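The robot that says no to its teachers

In a former ticket office in Lurnport, Daiane Peixoto is throwing away data, and enjoying it rather more than her funders might like

By the time I arrive, Daiane Peixoto has already deleted most of the morning. She does it with a single key, the full stop, which has been worn blank. On her screen a robot hand reaches, hesitates, closes and lifts, and then she taps and it never happened.

"That one was fine," she says. "Perfectly good. We had it already."

Peixoto runs a small robotics group called Horkora, which occupies two floors of an old ferry building and shares its lift with a dance school. For years the group did what everyone in the field does. To teach a robot a household job, you have a person steer the arm through the task, record everything, and do it again until the person begins to hate plates. The recordings go into a learning program, the program works out what to do when it sees something similar, and if it fails you go and fetch the person back.

The received wisdom is that more is better. Horkora's claim, set out in a paper that has caused a modest amount of shouting, is that a good deal of more is the same thing again. Their method, named Brorano after a café that has since closed, lets the half-trained robot mark its own homework. It watches each new recording and guesses, moment by moment, what the human operator will do next. If it guesses well throughout, the recording is binned. If it guesses badly, the recording is kept, and the bad stretch is studied with special care.

The headline result is easily told. The group collected 700 demonstrations of clearing a table. Brorano kept 100 of them. A robot trained on the 100 did as well as a robot trained on the lot, and on the fiddlier arrangements it did better. It also learned in a fraction of the time, to the dismay of a PhD student who had grown used to long lunches.

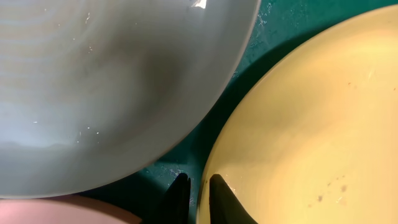
The trouble with clearing a table is that it looks like one job and is really a hundred tiny arguments. A lone plate in open space is dull. The operator comes down over the rim, the fingers close, and by the second week the machine could have finished the sentence for them. Crowding is where the guessing falls apart. Take a blue-grey plate, a yellow one and a pink one, all but touching on a dark green surface, with the two black fingers pointed into the little gap between them. Which rim is the operator after? The yellow one has a fingertip right up against its edge, which looks like a clue, but the blue-grey one curves past on the other side of the gap and is hardly out of the question. The robot, asked to predict, spreads its bets. To Brorano, that sort of dithering is treasure.

"People assume we keep the failures," says Marcelino Araújo, who wrote most of the code and speaks of it as one might of a difficult nephew. "We keep the surprises. Some of the best ones are very smooth. The operator knew exactly what they were doing and the robot hadn't a clue."

Araújo's part of the work was deciding what counts as a surprise. His first version was fooled by anybody who sneezed. A jerk of the hand is hard to predict, so the program prized it, and for a fortnight Horkora owned a robot that flinched. The version in the paper compares each surprise with its neighbours. If several operators do the same unexpected thing in the same sort of spot, it is probably skill. If one operator does it once, it is probably hay fever.

This has had an awkward effect on the operators, who can now be ranked. One of them turned out to have contributed almost nothing the robot wanted, in spite of being the fastest and tidiest of the lot. Araújo won't tell me who it was. Peixoto, passing with a mug, says it was her.

The doubters have a fair case, and the paper gives them a decent amount of room. The method needs a robot that is already halfway competent, since a complete beginner is surprised by everything and would keep the whole pile. Horkora starts it off with 20 demonstrations chosen by hand, and a poor choice at that stage can send the rest astray. In one trial the starter set had no bowls in it. The robot was then so astonished by bowls that it kept nearly every recording with one in, and forgot its manners with everything else.

There is also the matter of what gets lost. A recording that is dull today might be just the thing when the robot moves to a different kitchen, and a deleted file is hard to consult. Peixoto's answer is that she doesn't delete them for good. They go on to a disk marked Coutinho, after the street where she grew up, which she describes as long, flat and without incident.

The next test is in December, when the group will try the method on 2 arms working together. Nobody knows how surprise should be shared out between a left hand and a right, and Araújo has three theories, at least one of which he dislikes. The operators have been asked to practise. Peixoto has been asked, politely, to sit this one out.

When I leave she is back at the screen, chin on fist. A hand comes down, waits, and slides in from an odd angle. Her finger hovers over the blank key for a while, and then she reaches for her tea and lets it play.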